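## 4. Setting Up Your Play Kitchen Table

Now for the fun part! With the Jarnen shelf standing (section 3), you can lay out the plates and the produce and get your pretend bistro open before lunch.

1. Wipe the tabletop with a damp cloth and let it dry. A few specks and scuffs are fine, so don't scrub.
2. Take the plates out of the Nindard box and peel off the paper liners. Save the liners for storage.
3. Put the plates down first, lettering facing up. Mix the colors! Red next to green looks terrific.
4. Add the produce, long pieces before round ones. Lay an eggplant lengthwise on its plate and keep it to one side of the lettering so small cooks can still admire the script.
5. Set an orange or other round piece near the edge of a plate, then give the table a gentle nudge. If it rolls, move it in toward the middle.

> **Note:** Glossy plates pick up glare from a ceiling light. If the lettering is hard to read, turn the plate a little until the shine slides off it.

> **Caution:** Enamel chips when it's dropped on tile. Put a rug or play mat under the table, and throw out any plate with a sharp chip.

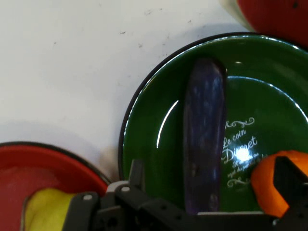

*Fig. 9. Eggplant on the green "Le coin Discret" plate, with the lettering to its right.*

6. Leave some bare table between plates for serving (you'll want it once the orders start coming in).

To pack up, stack the plates with the liners between them and go to section 5.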